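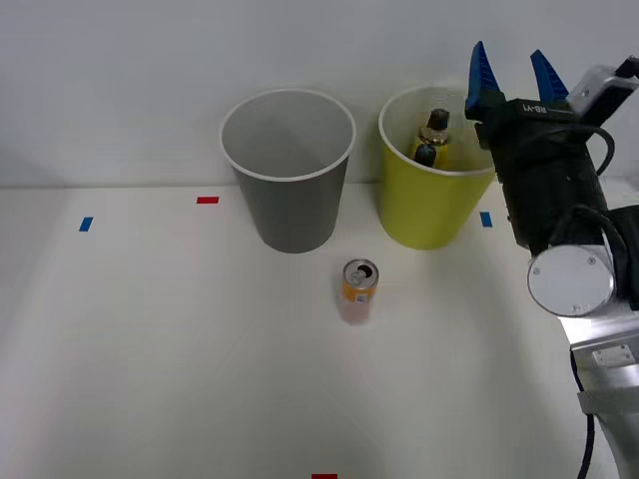
UNIT 5 — CONTAINERS AND PACKAGING

Chapter Opener: What Holds a Drink?

A drink can, a paper cup and a small bottle all do the same basic job, yet each one is shaped for a different kind of use. A paper cup is wider at the mouth than at the base, so empty cups can be stacked inside one another. The rolled rim stiffens the top edge and is easier on the lips. A can has a lid with a pull tab. Once the tab is opened, the can does not close again.
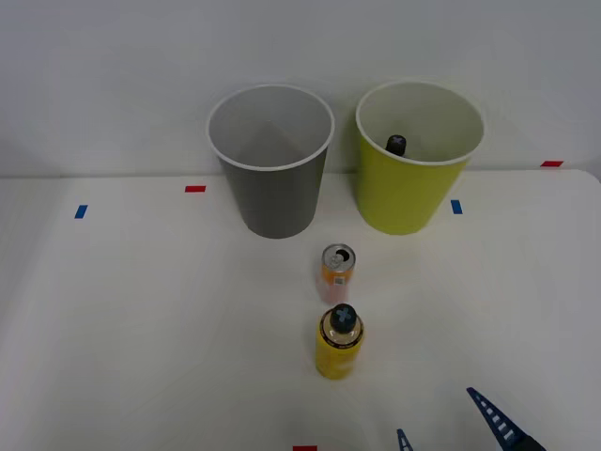
A bottle with a cap can be closed and put away for later. A clear neck also lets the buyer see the color of the liquid, while the label covers the part below.

In this chapter you will compare containers by shape, material and closure. You will also read a case study from Nisthorpe, where Gemma Sowerby sorted 291 used containers from a school cafeteria in March — cups in one bin, cans in another, bottles in a third.

Before you read: Find two drink containers at home. Write down how each one opens and whether it can be closed again.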